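Call for participants: reviewing dropped and missed objects in simulated kitchen runs

February 13, 2019
By Ans De Smet

Torico is looking for people to take part in a paid review study at our Clakthorpe office. The work is about one fault and what it did to our test results. No background in robotics is needed.

In January we moved our household arm to a new version of its control software. In simulation, the arm began to report tasks as complete when they were not. A mug logged as upright was on its side. An item logged as picked up was still where it had started. The software did not raise an error in any of these cases, and the runs were passed on as successes. We found the problem when Aebischer, who supply our grip controller, asked why our pass rate had gone up with no change to the hand.

We have stopped all work on the physical arm until the fault is understood. An arm that believes it has let go of something, and has not, is a safety matter in a kitchen with people in it.

The material is rendered stills from a simulated kitchen. Each run gives three views.

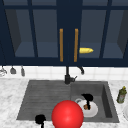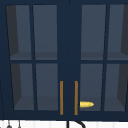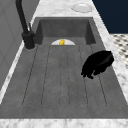
Participants will compare stills like these with the log entry for the same run and mark where the two disagree. You will be asked plain questions about where an object is, how it is lying and whether the hand is near it. In the first still, for instance, the white mug is on its side in the sink basin with the gripper over it, and a log line reading "mug upright" would be marked as a mismatch. Some cases are harder. A small yellow object behind a cabinet door may be easy to find but not easy to name, and in that case we want you to write "yellow object" and move on. Please do not guess. A reviewer who guesses gives us the same kind of error we are trying to remove.

What a session involves

There are 1,000 runs in the set. Each participant reviews 200 of them over two days, with breaks. The first morning is training, done on runs that are not part of the study. You will work alone at a screen, and a member of the test group will be in the next room – they can help with the software but will not tell you how to mark a run.

Every run is seen by more than one person. Where reviewers disagree, the run goes to Brodon, an outside firm with no part in building the arm.

Who can apply

You should be 18 or over and able to read English well. Glasses and contact lenses are fine. You must be able to tell red, yellow and green apart on a screen. Current or former employees of Torico or Aebischer cannot take part, and neither can anyone who has labeled data for us before.

Pay

The fee is $200 for each day, paid whether or not your markings agree with anyone else's. Travel within Clakthorpe is refunded with a receipt. Lunch is provided.

How to apply

Send a short note to the test group at the Clakthorpe office, with the subject line "Run review." Say which days you are free and whether you have done similar work. A resume is not needed. Applications are read as they come in, and we will close the call when all places are taken.

The findings will be posted on our news page, including the number of runs that were wrongly passed.

Recent items
Work on physical arm paused
Change to how pass rates are reported
Open position: test technician, Clakthorpe
Notes on the January software update
Visitor parking at the Clakthorpe office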